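Clearing the Common Table
Flenville Residents' House: Gallery

The common room on the ground floor of Flenville House is open to all residents, and the round wooden table is its most heavily used piece of furniture. The House Office keeps this page as a record of the room and of the table-clearing routine adopted in September. Questions may be sent to Marion Shearer at the House Office, Room 330.

The table

The top is wood, warm brown in color, with a straight grain that shows best in daylight. It was purchased from Ritchie for the opening of the room and refinished once, at a cost of $900. 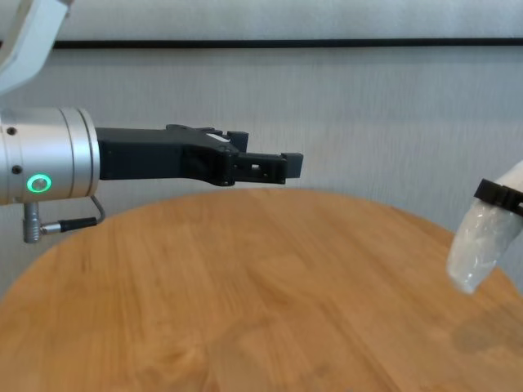
Residents are asked to use coasters under hot cups and to wipe along the grain with a soft cloth. Spray polish should not be applied, as it leaves a film that dulls the finish. Replacement cloths are kept in the cabinet marked 44.

Paper waste

Used tissues and napkins are the items most often left behind after the evening meal. They are to be picked up first, before any wiping begins, and placed in the general waste. Soiled tissue is not accepted with paper recycling.

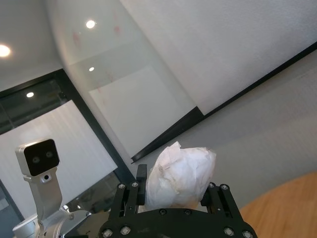
Chidubem Onuoha has written to ask that the general waste bin be moved closer to the table, noting that people who have to cross the room with a used tissue tend to put it down again. The House Office has agreed to try a second bin until the end of the term.

Plastic bags

Thin plastic bags should be emptied and checked before disposal. Crumpled bags may hold receipts, keys or small change, and several such items have been turned in to the office.

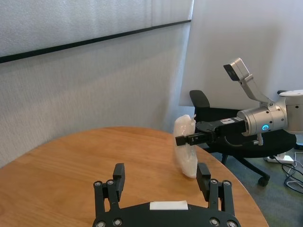
Clean bags may be folded and returned to the drawer for reuse. Torn or sticky bags go in the general waste. The room closes at 10 p.m., and the table should be clear by that time. Requests for extra supplies may be left on extension 1118.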